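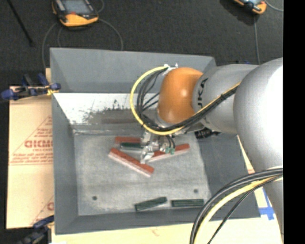
I have come round, rather slowly and after years of saying the opposite, to the view that board games have become too tasteful in their colours. I mean the modern sort of box, with its sage and its oatmeal and its four shades of slate, where everything looks lovely on the shelf and then takes an age to read once you sit down. Look at the yellow cable in the picture, how your eye can go with it round the orange part and up across the grey, while the black ones next to it are just a bundle. That is all I am asking of a trade route! I want to glance over at your side of the board between sips of tea and know which roads are yours, and I don't want to have to lean over your crisps to do it.

What set me off was Colombo, which came out from Bornetti a while ago and which I had been looking forward to more than is sensible for somebody my age. It is a very good game, I should say that first, because I don't want anyone to be put off buying it. You send ships out, you bring spices back, you quarrel over the warehouses, and it all fits together in 90 minutes with hardly a dull turn in it. But there are 80 wooden cubes in the box, and the cinnamon ones and the clove ones are both brown. One is a warmish brown and the other is a brown that has been somewhere and had a think. By daylight at my kitchen table I could manage. At the Wesby club, in the back room with its one yellowy bulb, I paid for a warehouse with the wrong spice twice in an evening, and the second time I was quite cross about it, and then embarrassed at having been cross over a cube.

Now, I know what the reply is, as I used to give it myself. The reply is that the colours suit the theme, that cinnamon and clove really are brown, and that a purple clove would look silly on such a handsome board. I do see that. I like a handsome board as much as anyone, and I still remember how pleased I was when games stopped looking like something given away with petrol. But a cube is already a long way from being a clove. We have agreed to call it one. If I can pretend that a little wooden block is a sackful of something fragrant that has crossed an ocean, I can surely pretend it while the block is purple.

And it isn't only a matter of my eyes, though they aren't what they were. We have two people in our group who can't tell certain reds from certain greens, and for years they have got through by being polite. They ask "is that one mine?" in a light sort of voice, and someone tells them, and the game goes on. It took me far too long to notice that they were asking it six or seven times a night, and that every time they asked they were also telling the whole table where they were planning to go next. You can't bluff in a game if you have to enquire which army belongs to you. One of them has stopped playing anything with hidden plans in it altogether, and I had put that down to taste.

The old games weren't perfect about this either, I'll grant. Plenty of them had red and green and brown sitting side by side as cheerful as you like. Still, they tended to be bold, and they often gave the pieces different shapes, which does half the work. My battered copy of Polis has tall pieces for temples and squat ones for markets, and I could play it by touch if the lights went out. The cards have thick borders and a big symbol in the corner. There are 37 of them, and after one game a new player knows them from across the table. It is an ugly thing, Polis, there's no getting away from that, and the box lid has a sort of mustard sky on it that I have never seen over any city. We get it out more than anything else we own.

So what would I like? Nothing very grand. I would like publishers to try their pieces under a poor lamp before they send them off to be made. I would like player colours that differ in how light or dark they are as well as in hue, and a mark or a shape on anything that matters, so that nobody has to ask. Keep the oatmeal for the box, by all means, and for the back of the board, and for the rulebook if you must (although please, not grey print on it, I have suffered enough). Let the artists have all the room they want around the edges and leave the middle to those of us trying to read it.

In the meantime I have painted my clove cubes. It took an afternoon and a small pot of purple left over from a bird box, and I got a fair bit of it on the newspaper and some on the cat's dish. They are not tidy. A couple have stuck together and I shall have to see to those with a knife. We haven't had a chance to play with them round a proper table yet, but I am hoping for July, and I'm bringing my own lamp as well.

Sunday, May 31, 2020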